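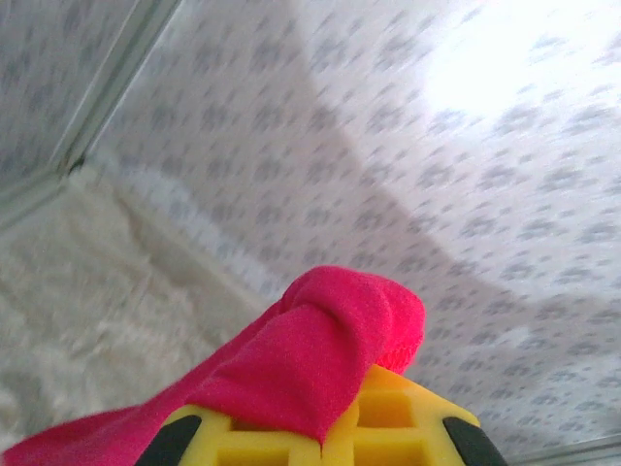

**Microfibre and fabric softener – how bad is it really?**

**gunnbarrel** wrote:

Moved into the new place in August and inherited a shared laundry. Top loader, coin op, 2 bucks a go. Whoever's on before me uses a heap of softener and now my microfibre cloths just push water round the bench. Streaks on everything. Windows are the worst.

Are they stuffed or can they be saved? Got a fair few and don't want to bin the lot.

---

**Aliki Tsoukalas** wrote:

Not stuffed. Softener coats the fibres, that's all. Hot wash, normal detergent but half what you'd usually use, no softener, extra rinse. Might take two goes. Line dry.

Don't put them in with towels. The cotton lint gets in and never leaves.

---

**arkell_st** wrote:

Vinegar. Half a cup in the rinse. Been doing it for years

---

**hillshoist281** wrote:

Vinegar does nothing for softener residue imo. And it's hard on the rubber seals if you do it every wash. My washer repair bloke was pretty firm on that, he'd just charged me 400 for a new door boot so I was in a listening mood.

---

**arkell_st** wrote:

Mine's a top loader, no boot. Gunnbarrel's is too, read the post

---

**hillshoist281** wrote:

Still got hoses mate.

---

**Alistair Innes** wrote:

How hot is hot though? Packet on mine says 60 max, the other lot I've got says 40. Wash them all at 40 and they come up fine. I think heat damage is a bigger problem than softener, you get that crunchy feel and then they're only good for the shed.

I did car detailing for a while (Gunn Street, before the rents went up) and we went through cloths like mad. Rule was colour per job, no exceptions. One colour paint, one glass, one wheels. Wheel cloths never went back in with the others, brake dust doesn't wash out and you'll scratch a door in 2 seconds.

---

**Aliki Tsoukalas** wrote:

60 if the tag says 60. Otherwise 40 and soak first. It's the dryer on high that makes them crunchy, the wash itself is ok.

Colour thing is good advice for the house too. Mine are pink for bathroom, blue kitchen, grey for floors. Partner ignores it completely – found the floor one on the kitchen tap last week.

---

**gunnbarrel** wrote:

ok doing a soak tonight. In a bucket, not trusting that machine. What do I soak in, just detergent?

---

**Aliki Tsoukalas** wrote:

Yep, tiny squirt of dish soap or a bit of laundry liquid. Warm water, few hours. Rinse till it stops foaming. The rinsing takes longer than you want it to

---

**plainjane_vic** wrote:

Can I just say, for windows, go back to newspaper. Or an old cotton tea towel, washed a hundred times. Microfibre sheds plastic every time you wash it and it all ends up in the bay. I gave mine up and don't miss them.

---

**arkell_st** wrote:

Newspaper ink gets all over the white sills. Tried it, was scrubbing the frames after. Also who gets a paper

---

**plainjane_vic** wrote:

Wipe the sills after then? It's not hard. And the local one is free, comes whether you want it or not.

---

**hillshoist281** wrote:

Tea towel's not a bad shout for drying glass. For grease, no. Microfibre wins on a rangehood every time. You can get a filter bag for the wash if the shedding bothers you, I've got one, catches a bit of fluff. How much good it does I couldnt tell you.

---

**Alistair Innes** wrote:

Jane's got a point re shedding but I'd say keep the ones you've already got as long as possible, wash less often. Rinse by hand in the sink between uses and only machine them when they're properly manky. Mine get a machine wash roughly every 20 uses, glass ones less.

Also cut the tags off. Tags scratch.

---

**plainjane_vic** wrote:

Fair enough, wouldn't bin good ones. Just wouldn't buy more.

---

**gunnbarrel** wrote:

Update. Soaked overnight, water went cloudy and kind of slippery, gross. Rinsed five times. Did a 40 in the machine after running it empty first. Most of them drink water again, two are still useless so they've gone in the shed for the bike chain.

Did the kitchen window and it's heaps better, still a bit streaky up top but I reckon thats me not being able to reach.

Now how do I nicely ask the neighbour to lay off the softener – note on the machine or knock on the door?

---

**arkell_st** wrote:

Knock. Notes start wars

---

**Aliki Tsoukalas** wrote:

Knock. Otherwise just do an empty rinse before yours, or wash them by hand and skip the machine.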